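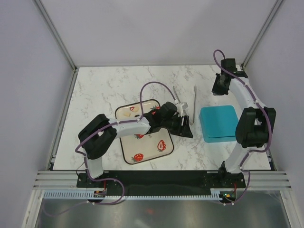
The Strawberry Plate

My aunt left me one square plate with strawberries on it and a letter telling me where it had come from, and that was my whole inheritance, unless you count the debt to the electricity people in Vemholm.

I wasn't cross. I'd loved that plate since I was small enough to need a cushion at her table. Cream, with a thin dark rim, and if you ate your toast in the right order you uncovered the strawberries one at a time. I always saved the little one in the corner till last (it had to be last, or the day went wrong). She let me get on with it and drank her tea.

The letter said the plate was one of a pair. The other had gone to a woman in Cormier, forty-odd years ago, after a quarrel over a borrowed coat. "If she's still living, ask for it back nicely," my aunt wrote. "If she isn't, ask whoever's got her kitchen."

So I went! It was February, the train was 187 minutes late, and I sat in the station buffet at Bronda with the plate on my knees, wrapped in two jumpers, feeling like somebody smuggling a very flat baby. By the time I found the right street it was dark and I'd eaten nothing but mints.

The woman was still living. She was tiny and rather deaf and she took me straight through to the kitchen, where there was a table with a marble pattern all over it, so cold you felt it through your sleeves. I unwrapped the plate and put it down. She looked at it for ages. Then she turned it a little, so it sat crooked, and I don't know why but that made my throat go tight — my aunt never could set a plate straight either.

"I broke mine," she said. "The first winter. I never dared tell her."

I said it didn't matter. She said it mattered very much, and went off to rummage in a cupboard in the passage, and I heard a good many things fall over. She came back with a box, turquoise and shiny as a boiled sweet, and pushed it across the table at me.

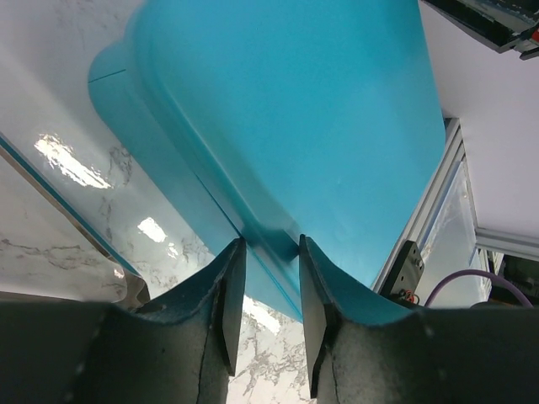
What was in the box

The coat button, for a start. Just the one, brown, with the thread still in it. Under that were letters, all addressed to my aunt at Vemholm, all stamped, none of them posted. She'd written one every birthday and lost her nerve on the way to the postbox.

"You could read them," she said. "Or you could put them on the fire. I'm too old to mind which."

I didn't do either, not then. I asked if there was any bread. She made toast, a great deal of it, and we ate it off the one plate with our elbows nearly touching, and she told me about the summer the two of them worked the ferry at Plultasine and my aunt fell in wearing the famous coat. It had never been returned because it had never properly dried. My aunt's letter had left that bit out!

We'd got down to the last slice, which was lying right across the corner. I knew what was under it, of course. She put out one finger and slid the toast along, very slowly, and there was the small strawberry.

"I always left that one," she said.

I stayed until Thursday.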